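May 14, 2025

I promised back in November that I would write up the regrasping work once we had something to show, and then the winter got away from me, as winters do. So pour yourself some coffee, because I've been saving this one up (and I do go on a bit).

The project is called Flover, and the question behind it is small enough to fit on a napkin. When an arm picks up a shallow metal dish by the rim, can it tell from force readings alone how far the dish is tilting? Shiny steel is a misery for depth cameras, so we wanted a method that leans on touch and treats the camera as a rough first guess. 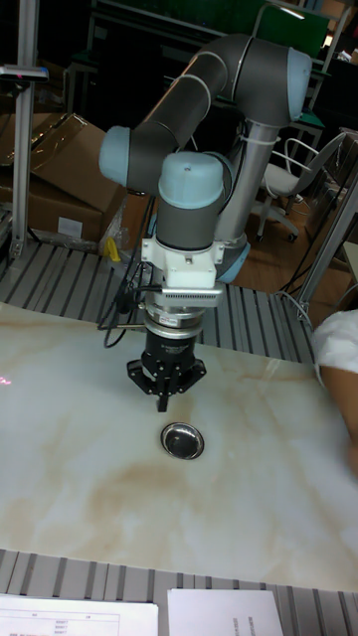

Why not just use a suction cup?

A suction cup would be fine for flat, clean dishes, but we wanted a method that carries over to rims, handles and odd little lips where a cup can't seal.

Now, the part I'm proudest of. We ran three sets of 60 grasps: 60 with the camera only, 60 with force only, and 60 with the two together. I had my heart set on the combined version winning by a mile! It did win, but force only came so close behind that I went back over the logs for two evenings, sure I'd mixed up a folder somewhere. I hadn't. 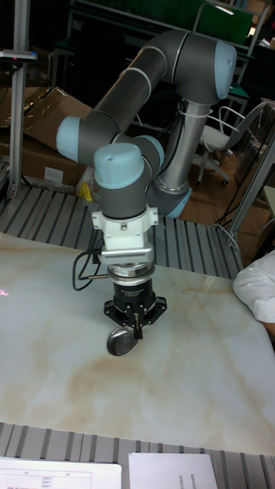
What the force signal seems to give us is a kind of early warning. A tilting dish pulls on the fingers in a lopsided way, and our estimator (we call it Revel, after a long argument over lunch) learns to read that pull and suggest a gentler lift. It still gets confused when the grip lands very near the table, and I haven't sorted out why. My hunch is friction with the surface, so the next round will be on a different tabletop.

I'll post the plots once I've fixed the axis labels.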